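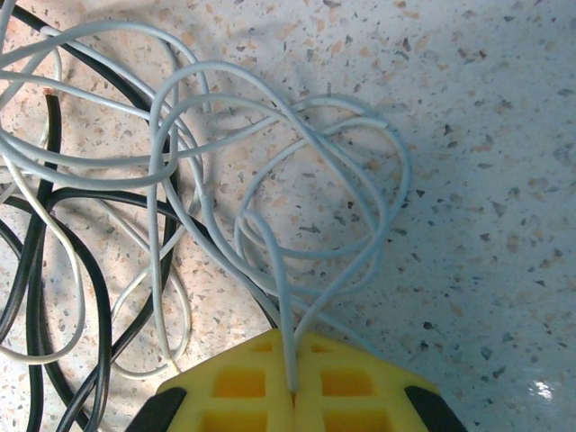 Aug 9, 2023

Cable day. Pulled everything out of the hall closet after breakfast and sorted by connector first, length second. Power leads went in the left crate, data in the right, unknowns in a shoebox with a February cutoff for disposal. The light gray one took the longest. It was still in loose loops across the speckled countertop when Elvira phoned, a proper tangle, one loop lying over the next, and I left it there for the length of the call. Method after that: find a free end, work back from it, never pull. Pulling tightens the crossings and puts a set in the sheath.

Coiled over-under, alternate turns reversed, coil a bit wider than my hand. Plain wrapping around the elbow adds a twist per turn and is how it got into this state. Tied off with cotton tape at 2 points. The rubber bands from last year had gone sticky and marked two of the white leads. Isopropyl took most of it off.

Labels: masking tape flag at the plug end, pencil, length and use. Ink smeared on the first one.

Gladys wants a long lead for the sewing room. Set one aside, not tested yet. Wálter still has my crimping tool.

Closet shelf wiped down, crates back in, lids off until I find the second lid. Countertop clear by four. Soup for dinner. Tomorrow the drawer with the chargers, and buy more tape.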